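Taking apart old desktops – what can be reused
Group 4: Esther Mabula, Gitau Mwakalinga, Erick Gachanja
Supervisor: Dirk Van Rooij
2018-05-09

Aim

To find out wich parts of an office desktop are worth pulling before the rest goes to scrap. Towers came from the Bevton campus clear-out. Budget $200, mostly went on screwdrivers, bags and labels.

Method

Side panel off, tower laid flat, then memory, cards, drives, power supply in that order. Every part bagged and labelled with the tower number. Screws in a seperate tub. Gitau kept the log, Esther did the labels. 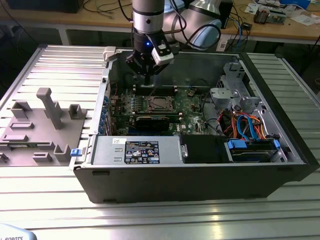 Cable clutter was our main problem. We'd planned on the memory being the slow bit, going by the Orndale handout. Wrong. In the Dell the memory slots are out in the open on the green board, but over by the drive cage the blue SATA cables and the orange and red power wires are all bunched up together. Blue release tabs on the hard drive tray – good, no hunting for screws. Power supply label should be copied into the log before anything gets bagged, we forgot on the first two.

Results

Total 109 parts logged. Memory and drives easiest to sort, loose cables worst. Fan brackets went to scrap, no use for them outside the same model.

Problems

Labels fell off the smaller bags. Log has two entries for tower 3, Erick is fixing this.

Next

Test the drives. Ask Farzad Abbasi at Werkthorpe if they take power supplies.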